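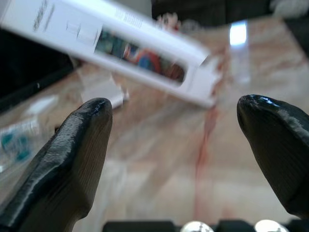 Wrist camera, open gripper, the long white box with the window crossing at the top. Strong motion blur on the box.

19th May — wrist camera, stale frames and the grasp gate

Continued with the problem from the last entry: the planner sometimes accepts a grasp pose which is clearly wrong by several centimetres, although the detector gives a good score. I was sure it was the hand-eye calibration. I repeated the calibration in the morning and the result was almost the same as the old one, so I lost two hours, but at least this point is closed.

After that I looked at the single frames one by one, which I should have done at first. The one I pasted at the top is frame 892 of the long run. The box is smeared along its whole face, the print on it can't be read, and the far end goes so pale that it nearly disappears into the table. The detector still returned a box with a closed outline. It took the pale end as tabletop, so the estimated length is too short and the centre moves towards the upper left. The planner then believes this centre.

By frame 927 the estimate is stable again. Between these two the pose filter was averaging good and bad values together, and this explains the slow drift which I described before as "calibration creep". Please ignore that name in the older notes.

What I changed in the perception node (branch is on the Bernbridge server, not merged):

Sharpness check before detection. I compute it only inside the region between the fingers and above them, with the fingers masked out. First I tried with the full picture and it was useless. The fingers are near the lens and have fine ridges and bright highlights, so they give a high sharpness value even when the object is completely blurred.

The mask is now made from the gripper opening value and not from a fixed polygon. For the wide open position it fits well. For half closed it is a little too small on the right finger, and the glint at the tip comes through. To be corrected.

If a frame fails the check, the node publishes "no estimate" with the time stamp. Before, it published nothing, and Filtumer took the last value and repeated it as if it were new. I think this was the more serious fault of the two. Filtumer now drops the track after 20 missing estimates and asks for a new look.

Still not solved: reflections. The tabletop is glossy, and there is a bright white rectangle on it near the top of the picture, I suppose from the overhead light. Also a faint reddish-pink streak goes down between the fingers. I can't say if it is a reflection or a mark on the surface. The segmentation took the streak as a separate thin object in some of the frames, with low confidence, and the collision checker then made a small obstacle from it. The planned path went around nothing. For now I raised the minimum height for obstacles in the config, but I don't like this solution, a flat bag could also fall under the limit. The clear bag with the teal pieces at the left is a good test for this — transparent, crinkled, and the depth on it is full of holes.

Question for the Lưu planner people: can the planner accept an obstacle with a "maybe" flag and only give it a higher cost? At the moment it is yes or no, and all my thresholds exist only for this reason.

About exposure. Shorter exposure would reduce the blur, but the white packaging against the black parts is already difficult, and with more gain the printed text becomes noisy. I would prefer to leave the exposure as it is until the gate is tested well. The Curkthorpe set-up uses other settings, so please don't copy my sharpness threshold from here to there without checking it again.

To do:
— correct the mask for half closed fingers
— replay the complete log with the new gate, compare the poses before and after frame 892
— write a test for the "no estimate" message, also with a wrong time stamp
— put the obstacle height back to the old value when the streak is handled properly
— ask if the config format will really change in July, then I would wait with the clean-up

Replay is running now. Log goes into the usual folder, with "gate2" in the name.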